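Pitton Shared Workshop
Hand-Held Gripper Build: Frequently Asked Questions
3 min read

Who may take part in the build?

The Tulorgate build is open to all workshop members who have finished the bench safety session. Members who wish to build at home may borrow the drawings and the drill jig, and should return both within 35 days.

What does the gripper consist of?

Each unit has two facing fingers on pivoting arms, a pair of replaceable pads, a camera mount and a hand grip. The arms and fingers are printed. The current drawings are revision 7 – earlier revisions use a different hole spacing, and their parts cannot be mixed with the new ones.

How should the fingers be aligned?

Set the fingers at their widest opening on a flat, pale surface and check that both pads lean inward by the same amount. Place a plain block at the far side of the table as a sighting target and compare the two sides against it.

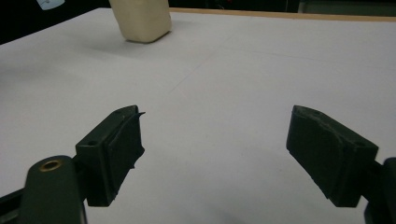
Alignment should be checked again after the pivot screws are tightened. If one finger closes ahead of the other, loosen both arms and start over. Shims should not be used to correct a difference between the two sides.

When should a pad be replaced?

A pad should be replaced when its gripping layer lifts at the tip or when it no longer sits flat against its opposite. Light wear along the upper edge is acceptable. Spare pads are kept in the Berchtold cabinet and must be signed out.

Which objects are used for practice?

Members begin with simple blocks and move on to household items with uneven shapes, such as brushes, cups and spoons. Members may bring their own items, provided these are clean and have no sharp edges. 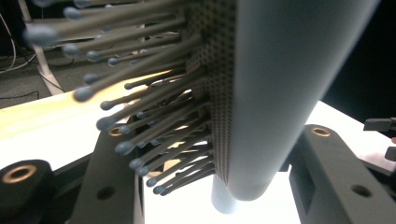
Round handles call for a slower close than flat-sided objects do. The item should be held for at least eight seconds and then set down under control. Dropped items are entered in the log in the same way as successful holds.

May the design be motorized?

Yes. The Kodedar add-on, introduced in April, replaces the hand lever with a small motor. It may be fitted only after the manual version has passed inspection, and motorized units may not be left running unattended.

How long may a bench be reserved?

Bench time is booked in blocks of 90 minutes. Unfinished work may be stored on the project shelf if it is labeled with the member's number.

Last updated 2026-07-26

12 shares | 4 comments

Contact the workshop office | © Pitton Shared Workshop | Back to top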